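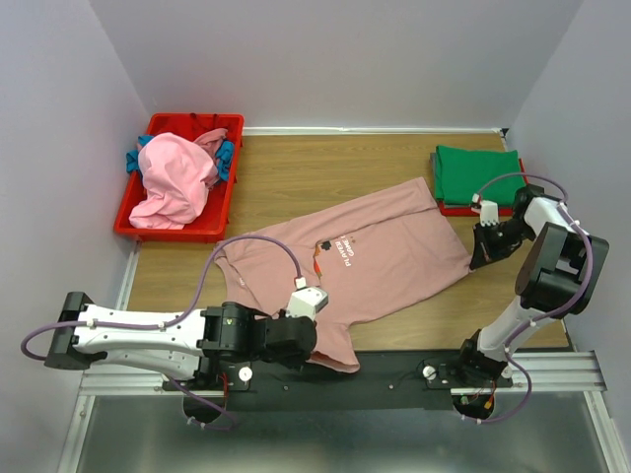
The Folding Table at Posolwood

The Residential Laundry Service at Posolwood was established to serve 398 households, and its rules were printed on a single card fixed beside the door of the folding room. Garments awaiting attention were to be kept on the left. Garments folded and approved were to be kept on the right. The surface between the two was to hold one garment at a time, and no garment was to remain there at the close of the day.

Renata Kaczorowski had been appointed Supervisor of Returns in June, following the retirement of Mr. Sobczak, who had held the position for longer than the records could show. She was provided with a key, a gray coat and a ledger of 698 pages, most of them already filled in Mr. Sobczak's small, upright hand. Under the heading Unclaimed he had entered the name of each article, the date of its arrival and the shelf to which it had been assigned. Under the heading Remarks he had entered almost nothing.

The pink T-shirt came to her attention on 16 Nov 2022. It had traveled in a bag marked Jarier, the name of the east building, with several other articles of a plain and serviceable kind. The green clothing was folded first and caused no difficulty. The pink shirt was then brought to the table, and it was at this point that the Supervisor noticed the printing on the chest.

She consulted the ledger. The Service required that any garment bearing words be entered with those words in full, so that its owner might describe it at the counter without hesitation. She turned back through the entries and found the same shirt recorded seven years before, in Mr. Sobczak's hand: one shirt, pink, printed, small cartoon figure. Under Remarks he had written, "Returned to F. Kang. Was asked to be careful with it."

Fengying Kang was known to the Service. She had lived in the east building since it opened and collected her own laundry on foot, declining the cart. The Supervisor telephoned the number in the register and was informed by a recorded voice that the line was no longer in use. She wrote a notice of the usual form, which stated that articles were ready and would be held for the customary period. She then returned to the table.

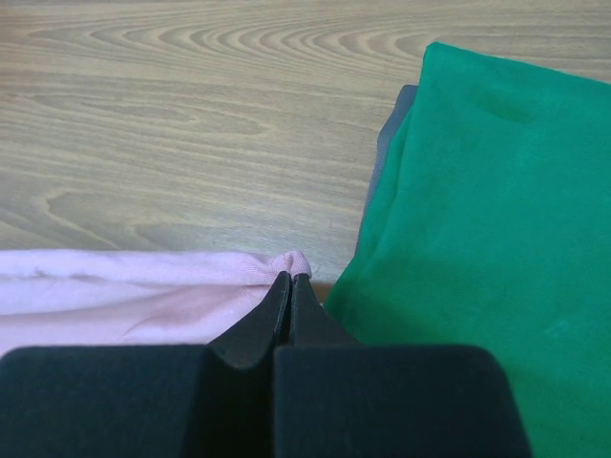 The pink and the green, side by side on the folding table.

It should be stated that the Supervisor was not given to sentiment in the performance of her duties. The Service handled up to 3000 articles in a month, and each was owed the same attention. Nevertheless she found that she had placed the shirt with unusual care, and that she had stopped to look at the grain of the wood, which curved in rings at one end of the table like the lines on a map of hills. She had worked at that table every weekday for months and could not have said before then that there were rings in it.

There was the matter of the hem. Mr. Sobczak's training notes, which the Supervisor had kept in the drawer, held that a shirt should be judged by its edges. The front of a garment, he wrote, shows what the manufacturer intended. The hem shows how it has been lived in. She followed the stitching along the turned edge and found it neat from one end to the other.

She considered whether it had been mended. If so, the work had been done by a person of great patience – the new thread could not be told from the old. She did not enter this in the ledger, there being no column for it.

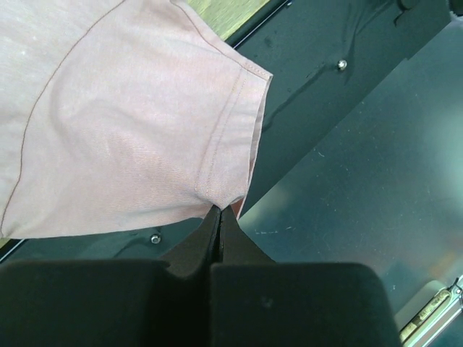

The Visit of the Owner

Mrs. Kang presented herself at the counter shortly before closing. She was wearing a raincoat and carried the notice folded inside her glove. She gave her name, her building and the number of her apartment, as the rules required, and was asked to describe the article.

"It is pink," said Mrs. Kang. "There is a mushroom on it with a bad temper. It says that the game is over."

The Supervisor confirmed that this was correct and asked, for the completeness of the record, whether the shirt belonged to her.

"It belonged to my son when he was fifteen," Mrs. Kang replied. "He bought it on a school trip to Trakmont, with money that I had given him for lunch. I was very angry. Now he is a grown man with a mortgage, and he telephones to ask if I still have it. I tell him I have thrown it out."

"And you wear it yourself?"

"To paint the kitchen. To sleep. He does not need to know."

The Supervisor explained that the shirt had not yet been folded and that Mrs. Kang was welcome to wait. Members of the public were not ordinarily admitted to the folding room. On this occasion the door was held open, and a chair was brought.
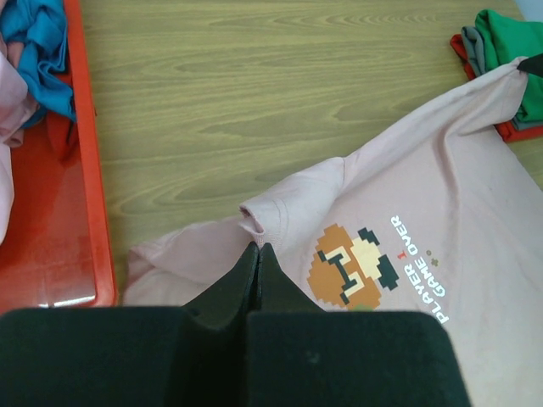 The shirt from the Jarier bag, with its mushroom and its lettering.

Mrs. Kang watched the work without speaking. She raised one objection, concerning the sleeves, which she preferred to have turned in behind the back, and the objection was accepted. When the shirt was finished she laid her palm on it for a moment and then placed it in her bag, beneath the green things, where it would not be seen on the stairs.

"Mr. Sobczak used to ask me who was winning," she said at the door.

The Supervisor locked the counter at the appointed hour. She opened the ledger and recorded the article as claimed, with the printed words in full. The space under Remarks was narrow, and she wrote in it for some time.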